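笔记 > 自动化 > 洗衣房那台
首页 文章 归档 工具箱 关于 订阅

给一台掏衣服的机器人续命，以及它怎么报答我

上次写洗衣房这台机器人，还是它刚搬进Markton楼下的时候。那篇文章里我说“基本稳定，后面只剩日常保养”。有读者把这句话截下来，每隔一阵发给我一次，我都收到了，谢谢。

这篇就写日常保养。

先交代背景，老读者可以跳过。项目叫Surimum，名字是前任负责人起的，他离职的时候没有留下任何解释。活儿很窄：滚筒门开着，机器人把手伸进去，把里面的东西掏出来，放进篮子，掏干净为止。不叠、不分类、不熨，也不跟顾客聊天。听上去像实习生第一个礼拜就能写完的demo，我当初也是这么跟老板汇报的，预算于是也是按这个批的。

头上一个相机看全局，手腕上一个小相机看近处，两只手，夹爪是两指平行的，指尖贴黑色软垫。夹爪驱动用的是Grorex，手指转接块是找Marciniak加工的。Marciniak加工得极准，准到后来所有装配误差都只能算在我头上，这一点我对他们多少有些意见。

七月这次停机，起因是计数器走到1592的时候，右手夹爪合不拢了。

准确地说，是它自己认为合拢了。控制器报“夹持成功”，力也有，抬手，手里什么都没有，再认真地把这团空气送到篮子上方，松开，回去，接着夹下一团空气。我隔着玻璃看了三轮，觉得它的工作态度比我好。日志里那几轮全是绿的，要是只看报表，那天下午它的业绩创了新高。

于是拆。

夹爪拆下来一共九颗螺丝，内六角，头上塞满了绒毛。洗衣房的绒毛是一种独立的物质形态，介于灰尘和毡子之间，能进任何你以为密封的地方。我拿镊子从导轨里抽出来一条，完整，有弹性，颜色很雅致，能织个杯垫。导轨被它垫住，手指走到离闭合还差一点的地方就顶住了，电流上来，控制器一看电流，行，夹到了。逻辑上挑不出毛病。

清理的步骤我写在这里，主要是写给下一次的自己，他记性不好。

断电。看着指示灯灭，再等一会儿，去倒杯水。上次我没等，手指自己弹了一下，夹住了我的工牌，照片上那张脸现在有一道折痕。

两根手指分别拆，左右做记号。Marciniak那两块转接块长得几乎一模一样，装反了也能拧上，拧上以后一切正常，只是零点会偏。偏的量刚好小到你会去怀疑标定，怀疑相机，怀疑地板，最后才怀疑自己。我用记号笔在内侧各画了一道，左边一道竖的，右边一道横的。至于为什么不写“左”和“右”，问就是上次写的时候把夹爪拿倒了。

导轨用无尘布擦，蘸一点酒精，不要用压缩空气。压缩空气能把绒毛吹得干干净净，全部吹进编码器里。这条经验的价格我就不公布了，财务可能会看到这篇。

擦完上一点点油。真的是一点点，油多了粘毛，粘了毛你就再从头看一遍上面几段。

指尖软垫顺手换掉。旧垫子面上已经磨得发亮，夹厚毛巾没问题，夹薄的就开始打滑。新垫子刚贴上去那几天又太涩，松手的时候衣服不肯下来，机器人手张得大大的，一件T恤挂在指尖上，双方都很尴尬。解决办法是装机前拿旧毛巾来回蹭，蹭到手感对为止。手感怎么算对，我没法写进文档，文档里现在写的是“适度磨合”。

然后是标定。

头部相机和手臂之间的外参，按理说人不碰它就不会变。可洗衣房这种地方，人总归是会碰它的。有人拿它的底座靠过拖把，有人往它肩膀上搭过外套，搭得还挺平整。我现在每次停机都重新标一遍，省得猜。标定板摆六个位置，高低远近都要有，其中至少一个要放到门洞里面去。放进去这个姿势很难看，人要半跪着，头快伸进滚筒，这时候总会有顾客推门进来，问一句“师傅，这台能用吗”。

图像输入宽度还是640，有人留言问为什么不提高。提过。提完以后识别准了一点点，慢了一大截，它掏一件衣服的时间够我下楼买杯咖啡。后来又改回来了，咖啡也戒了一半。

标完先不装料，让它空着手把整套动作走几遍：到门前，停，进，退，转到篮子，回。重点看进门那一下。门洞是圆的，手是方的，中间的余量看着宽裕，加上手腕要转角度就不那么宽裕了。我一般站在侧面看，手放在急停上，表情尽量放松。
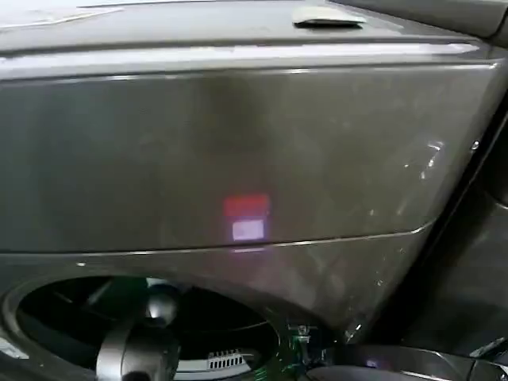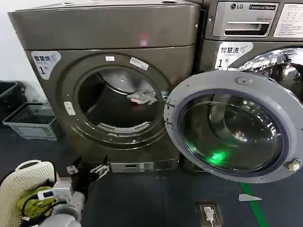
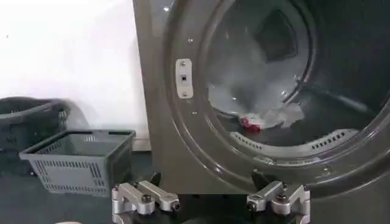
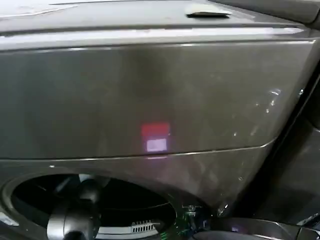
图片来源：Jong-dae So

动作走顺了，剩下的全是视觉的事。

洗衣机这种东西，从机器视觉的角度看，大概是哪个跟我有仇的人设计的。外壳是深色金属，半亮不亮，灯一照就是一条高光；滚筒里面从上面往下看一片黑，换到手腕相机的位置又亮得晃眼，第一张和第三张放在一起对比就明白了，两个相机看同一类东西，各说各话。门是一大块鼓出来的玻璃，深度相机对着它，给出来的点云像是有人在那里打了个喷嚏。

控制面板上那一红一白两块光（第一张和第四张里都有），有一阵被分割模型当成了衣物。置信度不低。它没去夹，是因为规划模块认为那个位置在门洞外面，拒绝执行，然后两个模块在日志里来回吵了一下午：这里有件衣服，够不着；这里有件衣服，够不着。我加了一个掩膜，把门洞轮廓以外的检测结果全丢掉。两行代码。找到这两行代码该写在哪儿，花了一整天。

门洞下沿那块带竖条开口的白色格栅是另一位老朋友。第二张里看得最清楚，就在开口最下面。白的，有纹理，边缘是弧形，在模型眼里，这不就是一件叠得比较整齐的白衣服吗。夹爪伸过去，指尖正好能抵进条缝里，合拢，抬，抬不动，加力，再抬。那声音我在走廊另一头都听得见。格栅没事，我有事，那天血压不太好。

对付它我换过几种办法。先是加训练数据，把格栅单独标成一类，效果很好，好到滚筒里真的剩一件白衣服的时候它也标成格栅，收工走人。顾客打电话来找内衣，我接的电话。后来老老实实给门洞下沿画了一条禁入带，指尖低于这条线就只许横着扫，不许往下夹。落在格栅上的衣服就先往里拨一下，再夹。动作有点像猫扒拉杯子，不太体面，能用。

滚筒里的提升筋也要留神。就是内壁上凸起来那几条东西，停机的时候停在什么角度全看运气，有时候在顶上，有时候在底下，衣服就搭在它后面。头部相机根本看不见后面有什么。现在的流程是先用头部相机粗看一眼，手腕伸到门口，再用手腕相机拍一遍，两边的结果合起来再决定夹哪儿。慢一点，可是“掏完了”这三个字终于有了点可信度。以前它说掏完了，语气跟我家孩子说作业写完了差不多。

说回这次维修。夹爪装回去，标定过了，空跑过了，第一次带料，一切顺利。第二次，顺利。第三次，它把手伸进去，停住，不动了。

没有报错。灯是正常的，关节温度是正常的，控制器在线，就是不动。我等了一会儿，它也等了一会儿。重启以后好了，再跑两轮，又停。

我把Jong-dae So叫来了。他管电气那半边，平时坐在楼上，来的时候手里端着面，看了一眼手臂，说你把腕部转到那个角度我看看。我转过去。他用筷子，没用过的那一头，轻轻挑了一下线，通讯灯闪了一下。

接头松了。拆夹爪的时候我把线从固定夹里取出来过，装回去时少留了一截余量，手腕一转到伸进滚筒的角度，线就绷直，接头被拽出来一丝，通讯断一下，又自己接上。控制器有断线重连，重连得很快，快到不算故障；而上层程序在等一条永远不会再来的回复，等得很有礼貌。

他挑完线就回去吃面了，全程没坐下。我后来花了两个晚上给上层加超时，又给重连事件加了计数和告警。告警上线当天就响了，响的是左手，那边我根本没动过。查下来同样是线，已经松了不知道多久。所以这大半年里左手偶尔的“思考”，我一直当成规划算法在处理复杂场景，还在周报里夸过它。

线的走法这次也定下来了，写给要照着做的人：腕部转到最极限的那个角度，再多转一点，在这个姿势下留余量、扎固定。扎带不要拉死，能让线滑动一点点。扎完整条手臂伸到最远、收到最近各来一遍，用手指顺着线捋，哪儿绷就改哪儿。线圈留得太大也不行，会挂到门把手、篮子边、拉链，以及一切你没想到会挂到的东西。我留过一次大的，它退出来的时候把一件卫衣的抽绳带了出来，抽绳另一头连着卫衣，卫衣里裹着半筒衣服。那一轮的效率倒是历史最高。

还有篮子。篮子我本来不想写，觉得丢人。程序里篮子的位置最初是写死的，后来改成每轮开始前看一眼再定。可洗衣房的篮子有好几种，带圆孔的，带方格的，有的带提手有的不带，提手竖着的时候就是一道门，手臂放衣服下去会撞。现在识别到篮子以后先估一个边沿高度，统一从上面留够距离再松手，衣服是掉下去的，落点随缘。有同事建议贴二维码。贴过，绒毛糊上以后就读不出来了，再后来被人撕了，大概嫌不好看。

地面也会影响它。地上的插座板、标线、垫子，人走过去不觉得有什么，底座的轮子压上去会歪那么一点，到了手尖就放大成一大截。我现在不让它压着插座板停，多绕一段路。第二张里地上那块方的就是。地上的绿线它倒是不在乎，我原先想拿绿线做定位基准，门一开，玻璃里也有一块绿的，定位结果就开始哲学起来了，遂放弃。

保养周期我重新排了一下。每天收工，用软毛刷扫指缝和导轨口，看一眼软垫边缘有没有翘。软垫翘边是会传染的，今天翘一个角，明天整块就在某位顾客的枕套里。每隔将近200轮——算了，这个数我还没验证过，别抄，先按手感来，等我攒够记录再单独写。拆开清导轨的间隔倒是可以确定一件事，绝对要短于1592。

镜头也要擦。手腕那颗离门洞最近，水汽、绒毛、柔顺剂的味道它全收着。擦之前先拿气吹吹一遍（镜头可以吹，导轨不可以，请不要搞混，我搞混过），再用镜头布从中间往外转。头部那颗位置高，干净得多，可是高的地方人懒得去够，所以两颗最后脏得差不多。判断脏没脏有个土办法：看同一块面板上的高光边缘，发毛了就该擦。

软件这边留了一条新规矩，夹持成功不再只看电流。合拢以后要看手指开度，抬起来以后手腕相机再瞄一眼，指间得有东西。三个里面两个同意才算数。加了这条以后成功率当场掉了一截，报表很难看，老板问我是不是修坏了。我说以前那个数字里有一部分是空气。他想了一下，问空气能不能单独列一栏。

现在报表里真的有这一栏，叫“无效夹持”，每周我都得解释一遍它是什么。

备件清单放一下，省得有人再留言问：软垫一包，导轨油一小支（一支能用到退休），内六角扳手两套，第二套的作用是在第一套掉进滚筒之后把机器拆开找第一套。扎带随便买。镜头布别跟毛巾放在一起，会被它夹走。

下一篇打算写急停按钮的位置，以及为什么它离插热水壶的地方那么近。左手的线周末前要再扎一遍，Jong-dae说他可以来看，面由我买。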